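Bimanual planner: wrist-view collision checks and thin vertical rods
Forum > Manipulation > Software > Perception and planning
8 replies

traletti_dev
We run a two-arm setup with parallel grippers and a camera on each wrist. Task is pick and place of small ceramic bowls between a table and a raised shelf. The planner is sampling-based, joint space for both arms together, with a voxel map built from the wrist depth streams. Voxel size is 8 mm.

The problem is the stands. They are black, with a domed base and a thin rod. The base comes through in the map most of the time. The rod comes through for a few voxels near the bottom and then disappears. The planner treats everything above that as free space and sends the forearm straight through it. So far the torque limit has stopped the arm each time.

View from one wrist with the fingers closed, other arm parked over the table:
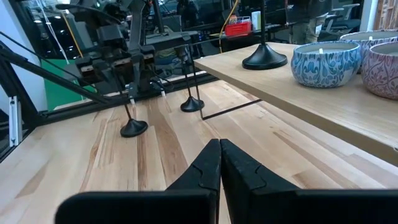
I have tried lowering the voxel size to 4 mm. Planning time went from 800 ms to over three seconds and the rods were still incomplete. Has anyone solved this without adding a fixed overhead sensor?

pestside
Smaller voxels won't help if there are no depth returns to put in them. Dump the raw depth for one rod and count valid pixels per row. My guess is your stereo matcher throws the rod out in the speckle filter before the map ever sees it.

traletti_dev
Checked. Valid pixels on the lower part of the rod, almost none above. Speckle filter is on at the default setting. With it off I get the rod back in patches, plus a lot of floating noise over the table, which the planner then refuses to cross.

hakness4
Stop trying to perceive them. If the stands are part of the cell, put them in the planning scene as cylinders and be done. Radius of the rod plus a margin, height to the top of the workspace. Costs nothing at plan time.

pestside
That works until somebody bumps one. Then you have a cylinder where the rod was and nothing where it is.

hakness4
So register them at startup. He says the bases show up. Fit the base, attach the cylinder to it, refuse to plan if the fit residual is bad.

traletti_dev
The bases are glossy, so the fit moves a bit with the lighting. Repeated fits from the same pose spread by 3 mm.

hakness4
Then inflate by more than that. You don't need to thread a needle next to the stand.

kang_ctrl
Disagree on inflation as the general answer. With two arms in one cell the free volume between them is already small, and fat cylinders will close off the handover region. Two other things to look at.

First, self-filtering. In that view the fingers take up the bottom center of the image. If your robot mask is padded too far, it deletes real obstacle points near the fingertips as well. Same for the other arm: cables are usually missing from the URDF, so people pad the mask to cover them and lose whatever is behind it.

Second, map decay. A wrist camera only sees a rod on part of the trajectory. If your clearing step raycasts through a voxel because the background behind the rod returned depth, the rod is erased on the next pass. Log hits and misses for one rod voxel.

traletti_dev
Mask padding was 4 cm. Cut it in half, no change for the rods, but the shelf edge is cleaner.

The clearing step was a good call. With the speckle filter off, rod voxels get hit on the approach and cleared on the way out. I lowered the miss weight and the rod now survives a full cycle. The noise survives too.

pestside
Run a line detector on the grayscale image and only keep unfiltered depth near long straight edges. Not elegant, but it runs at frame rate on our cell.

hakness4
That is a lot of machinery to avoid typing in a few cylinders.

traletti_dev
Going with the base fit and attached cylinders for now, lower miss weight on the map, speckle filter back on. I'll try the line detector on a recorded bag and post the hit/miss logs.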